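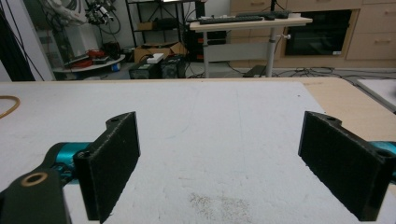 Part 3: Recording Your First Demos with the Hand-Held Gripper

Home | Unboxing | Wiring | Recording | Upload | Help

By Joaquim Serrano
24 August 2019

Okay, you've got the Clemen gripper put together and it talks to the laptop. Now comes the part I like best, which is walking around with the thing and doing the task yourself so the learning system has something to copy. I've recorded 3,891 demos with this setup (my forearm can confirm it!) and most of what follows I learned by throwing out bad ones.

You'll need the gripper, a charged battery pack, the Edau recorder app, and a table with a plain top. I like a matte white board laid over the tabletop. It doesn't have to be pretty. Mine has scuffs and a brownish speckled patch near the middle and I've never bothered to replace it.

Before you record

1. Check the finger screws. Each finger has a small screw hole near its top edge, and that's the one that works loose on mine. Snug is enough. If you crank down on it the finger twists a hair and the tips stop meeting flat.

2. Wipe the inner faces of both fingers with a dry cloth. They're rough on purpose, so don't sand them and please don't oil them.

3. Open the fingers all the way and look at the live view in Edau. You want both fingers in the picture, with a good wide stretch of table between them. If one finger fills half the screen, the camera mount is crooked. Go back to Part 2, step 5.

4. Squeeze the trigger slowly until the fingers touch, then let go. Do it twice. The app saves your open and closed readings and beeps when it's happy.

CAUTION: Keep your other hand out from between the fingers while you do step 4. The teal linkage arms will pinch you too. Ask me how I know.

Note: The camera sees a lot more than the table. In my shop it picks up shelving, a desk, the cabinets, cables all over the floor, even the oven. I leave all that in. What I do check for is people walking through, and paperwork with names on it.

Recording a demo

5. Put your object down on the board and step back to your start spot. I change the object's position every time, sometimes by a lot.

6. Tap Record, hold still for a slow count of two, then reach in. Go at about half the speed you'd use if you were just tidying up.

7. Close on the object, lift, carry, set down, open. Try to do it in one go. A small fumble you recover from is fine and I keep those. If you drop the thing and it rolls off the table, stop and delete.

8. Back away with the fingers open, hold still again, tap Stop.

9. Label it right then. I once left 158 unlabeled clips for "later" and it took me a whole evening to sort them out.

CAUTION: Don't swing the gripper toward a robot arm that's powered up, even if it's parked. Hit the stop button on the arm first.

How many do you need?

For one simple pick-and-place, I had decent results on the Harawira arm with 566 demos. Valdemar Ragnarsson, who wrote the training scripts, wanted more variety and fewer repeats, and I've come around to his view. Move the board, swap the objects, record at night with the lamps on, get a left-handed friend to do a batch.

If tracking drops out

10. Watch for the little yellow bar in Edau. Yellow means the app isn't sure where the gripper is. Usually you moved too fast, or you got so close that the camera had nothing but blank white board to look at.

11. Raise the gripper until some of the room comes back into view and wait for green. Then start that demo over. Don't trim around the gap, the scripts will choke on it.

Once you've got a batch you're fairly pleased with, plug in and go on to Part 4 for the upload.

Related
Part 2: Mounting the Camera and Fingers
Part 4: Uploading and Checking a Batch
Swapping Finger Pads on the Clemen
Notes from the Brarkimgate Build Weekend
Edau Recorder: What's Planned for December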